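Open day at Skadholm, November 26, 2023

We took the bus from Plulten and arrived nearly 40 minutes before the doors opened. The old school building is larger than I expected – three floors, and a good canteen in the basement. Mr. Dionysis Konstantinidis led our group of 27 visitors and spoke very clearly, for which I was thankful. I liked most the bookbinding room and the choir on the stairs. The pea soup cost 2 euros. Coats must stay downstairs, so bring a sweater. 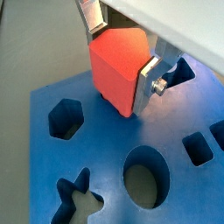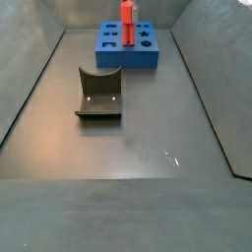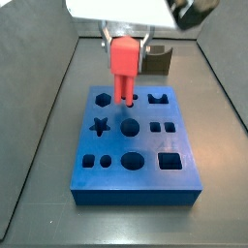
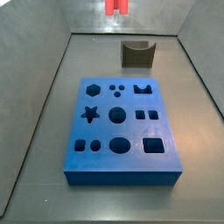
Skadholm, open day. First and third picture: the red block over the blue board.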